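홈 | 발표자료 | 일정 | 자료실 | 문의

발표 노트: 지역 뉴스 헤드라인 묶음의 편집 기준
발표자 Thịnh Sầm (Metby 편집운영)

슬라이드 1. 범위
오늘 다루는 것은 아침 헤드라인 묶음 하나의 제작 절차다. 기사 작성은 제외한다. 수집, 선별, 요약, 링크 점검 순서로 간다. 질문은 끝에 받는다.

슬라이드 2. 수집
- 수집원 목록은 137개. 지역 매체, 관공서 보도자료, 경찰·소방 공지, 연예 매체 순으로 정렬.
- 수집기는 Pikik. 오전 5시에 한 번, 마감 직전에 한 번 돈다.
- 하루 유입은 거의 500건. 중복 제거를 거친 뒤 사람이 본다.
- 중복 판정은 제목이 아니라 사건 단위로 한다. 같은 교통사고라도 매체마다 도로명 표기가 다르다. 도로 번호와 시각을 함께 대조할 것.

슬라이드 3. 선별
지역 사건과 생활 정보가 먼저, 전국 뉴스가 다음, 대중문화는 맨 위나 맨 아래에 한 건만 둔다. 중간에 끼우면 독자가 거기서 이탈한다는 Wondberg 지역판 클릭 기록이 있다(표는 배포본 부록 참조). 사망 사고 바로 옆에 연예 기사를 붙이지 않는다. 이 규칙은 예외 없음.

슬라이드 4. 사진

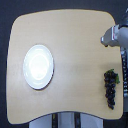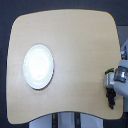
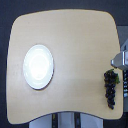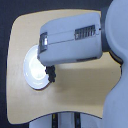 밝은 나뭇결색 상판, 어두운 배경

슬라이드 5. 요약문 길이
- 항목당 공백 포함 300자 이내. 넘치면 인용부터 줄인다.
- 원문 첫 문단을 그대로 옮기지 않는다. 말줄임표로 끊긴 문장을 그대로 내보내는 일도 금지.
- "충격", "논란" 같은 단어는 원문 제목에 있어도 뺀다.
- 시각은 "오후 늦게" 대신 확인된 시각으로 적는다. 확인이 안 되면 시각을 쓰지 않는다.
- 수사 단계의 인물은 성만 표기.

(여기서 물 한 모금. 시간 확인. 늦었으면 슬라이드 6은 제목만 읽고 넘어감.)

슬라이드 6. 링크와 정정
발행 전에 담당자 2명이 링크를 따로 연다. 한 명은 휴대전화로 확인한다. 유료 장벽이 걸린 기사는 표시를 단다. 원문이 정정되면 묶음도 같은 날 고치고, 고친 사실을 항목 끝에 적는다. 삭제된 원문은 링크만 지우고 요약은 남기지 않는다. Tian 게시 도구는 수정 시각을 자동으로 남기지 않으므로 손으로 입력.

슬라이드 7. 토요일판
토요일에는 수집을 한 번만 돌린다. 경찰 공지가 늦게 올라오는 날이라 사건 항목은 비워 두었다가 오전 9시에 채운다. 행사 안내는 장소와 입장료가 모두 확인된 것만 싣는다. 우천 취소 여부는 주최 측 공지 링크로 대신한다.

질의응답 대비
- 자동 요약을 쓰는가: 초안에만 쓴다. 고유명사와 숫자는 원문과 다시 대조.
- 매체가 게재를 거부하면: 당일 목록에서 제외하고 수집원 표에 기록.
- 댓글 관리는 별도 발표에서 다룸.

문의: Metby 편집운영 | © Metby | 맨 위로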